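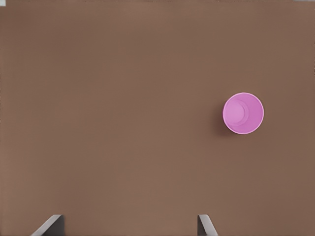 Pink plastic cup on a brown tabletop, from above.

Tamitz Table Cover, matte brown

Tamitz is a wipe-clean cover for kitchen, craft and classroom tables. It is sold by the meter from a 200 cm wide roll and cut to the length you order. The back is brushed cotton, so it stays put without clips on most tables.

Details
Width: 200 cm
Backing: brushed cotton
Finish: matte, no pattern
Made by: Lalterex
Care: damp cloth and dish soap. Do not machine wash.

Measuring
Measure the tabletop first, then add the overhang you want on each end. Most people like 9 inches on a dining table and less on a desk. For a snug fit with no overhang, order a little extra and trim it at home with sharp scissors. The edge does not fray, so hemming is optional. Cut pieces cannot be returned.

Creases
The cover ships folded for orders up to 3 meters. Longer pieces go out on a cardboard tube. Fold lines relax after 2 days laid flat at room temperature. Do not use an iron on the printed side. A hair dryer on low, held well back, will speed things up.

Heat and stains
Use a trivet under pots and baking dishes. Ballpoint ink and turmeric should be wiped up right away. Old marks may lighten with rubbing alcohol, but test a corner first.
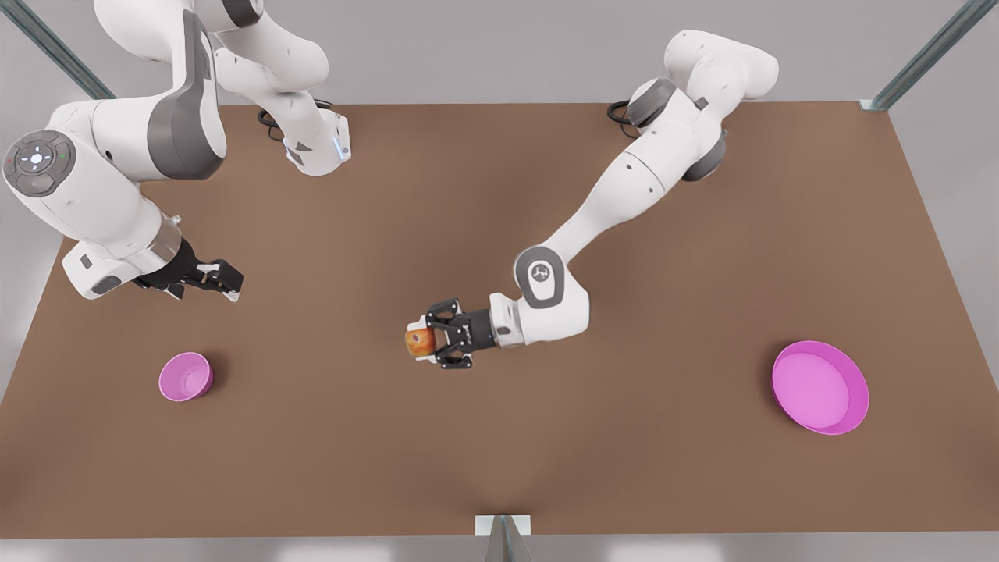

Lenuța Hodoroagă wrote: We ordered ours with no overhang and the corners curled up a bit for the first week. Turning it face down overnight fixed that. It wipes off well, but I would get the thicker one if your table has deep scratches, as you can feel them through this one.

The thicker version is sold as Czarnecka. It has the same finish and a felt back, and it comes in the same width.

Ordering
Cut lengths leave the Cavarau warehouse within 3 working days. Samples are free, with a limit of 2 per household. The next delivery of full rolls is due in October.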